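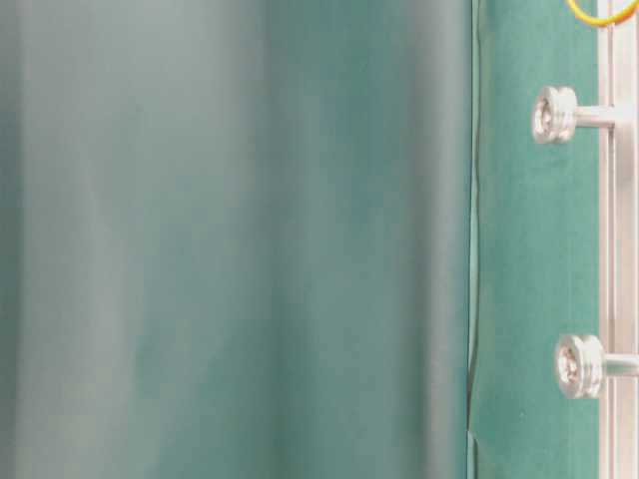 Fulvio Palumbo
Brukitz enclosure kit, worth it for a small arm cell? Got the quote Monday, 2,000 with the rail frame and cable set, cloth panels extra. I already hung green cloth on the side and the part by the rail lies flat, fine, but the edge further in goes wavy near the bottom and lifts a bit. Two round head bolts on the rail there, yellow cable looping past up top. Does their panel kit fix the edge or am I paying for more cloth? Camera picks up every fold and the part finder goes nuts. Also does the arm mount come with it, page doesnt say.

Chunhua Yao
Have had the kit since April. Frame is good, stiff, went together in an afternoon. Panels are just OK. They come with a hem and a bottom bar, so yes the edge stays down, but you have to pull them tight yourself and redo it after a few weeks. No arm mount. Its a separate line on the quote, ask for it by name or they leave it off. Tie that cable back too, anything yellow and moving will bug your part finder. Support took 4 days to answer me.

Pierina Greco
skip the panels, get felt and clips. 30 bucks. never tried Brukitz but we had the Flandodlow one at work and returned it

Fulvio Palumbo
Thanks both. Asking for the frame only price, will try a bar in the hem of what I have frist.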